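Is it worth teaching two arms by remote control, or should I just script them?
Posted in Automation and small robots by Dokitz, 3 January 2019

I've been asked to get a two-armed bench setup to pack a café takeaway order: cups, lids, carriers, straws, paper bag. The supplier wants us to drive both arms by hand through the job 45 times and let the software learn from the recordings. I'm not convinced. We have 7 so far and no two look alike, mostly on account of me. Has anyone had this pay off, or is it a sales pitch?

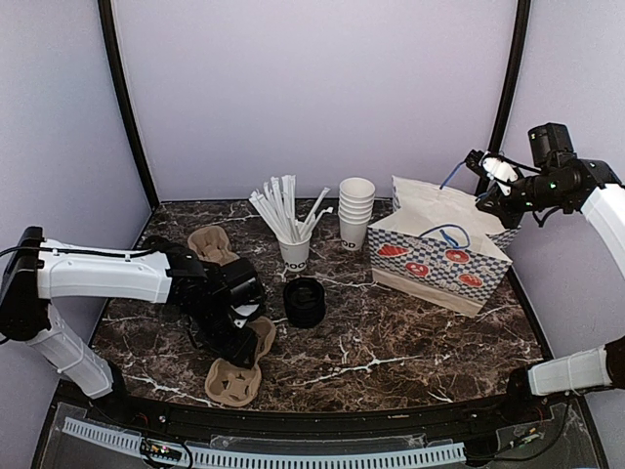

2 answers

Clunelach
Depends what you call paying off. We recorded 62 runs of a similar job in October and got something that handled cups nicely and was hopeless with anything floppy. Paper bags are the worst – the mouth is never open the same way twice. My advice:

Script whatever sits in a fixed spot. Lids in a neat pile don't need learning.
Use remote driving only for the bag and the carriers.
Keep one operator. Two people's habits mixed together gave us mush.
Throw out runs where you hesitated, or the arm will learn to dither too.
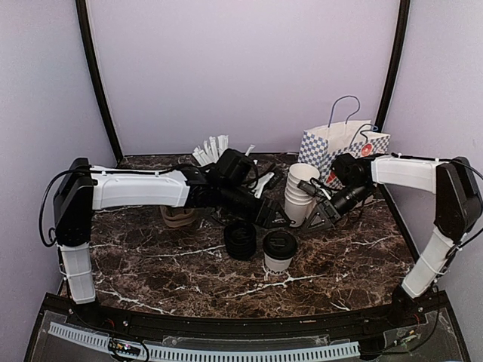
Lag in the controls is what I'd look at before recording any more. Ours was bad enough that we overshot every grasp and then corrected, and the software copied both halves faithfully. Try it on something unforgiving. A tall stack of nested paper cups with a gripper finger on either side, like yours, will show up any delay between your hand and the arm. If you can't lift one cup cleanly yourself, more recordings won't help. I'd also ask the supplier how it copes when the bag is moved a hand's width. We asked, and got a brochure.

Michalski
just script it. we did the whole thing with fixed positions on the Vilex line and it's fine as long as nobody bumps the table. haven't tried the learning stuff, don't see the point for cups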